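Anghel Trust opens toy and household lending library in Prendasholm

PRENDASHOLM, July - The Anghel Trust has opened a lending library for toys and small household goods at its Kollolora centre, giving local families free access to items they may need for only a few weeks at a time.

The library holds 283 items at opening, all of them donated by residents. Members may borrow up to 3 items at once and keep them for a month. Membership is free to anyone living in the Prendasholm area.

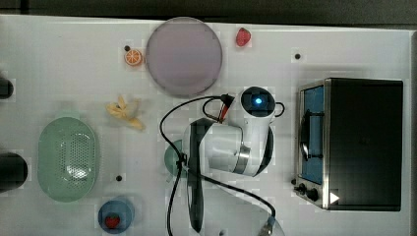

Toy food, a plate and a hair dryer on a white tabletop.

"Families told us that cupboards fill up quickly and budgets do not stretch as far as they did," said Pranab Gunawardena, director of the Trust. "Lending is a sensible answer to both. We are grateful to every household that has given something."

The scheme follows a trial at the Trust's Groltirov branch, which recorded nearly 4000 loans in its first year. Play kitchens and pretend food were borrowed most often, followed by jigsaws.

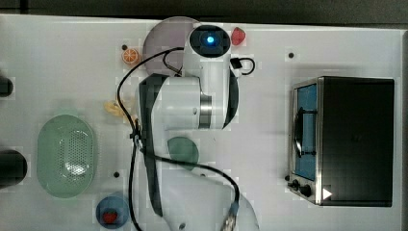

A white robot arm on a tabletop, seen from above.

Donated goods are cleaned and checked before they are added to the catalogue. Electrical items are tested by a qualified person and labelled with the date of the test. The Trust is unable to accept car seats, cot mattresses or toys with missing safety labels.

Kosmas Petridis, head of community services, said the Trust hoped to extend the collection to 2000 items and would welcome books and outdoor games in particular.

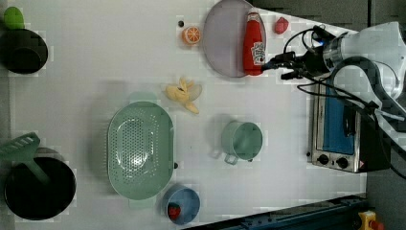 A red ketchup bottle on a round plate, with kitchen items and toy foods.

The library is open on weekdays from 10am to 4pm. New members should bring proof of address. Donations may be left at the Kollolora reception desk during opening hours.

ENDS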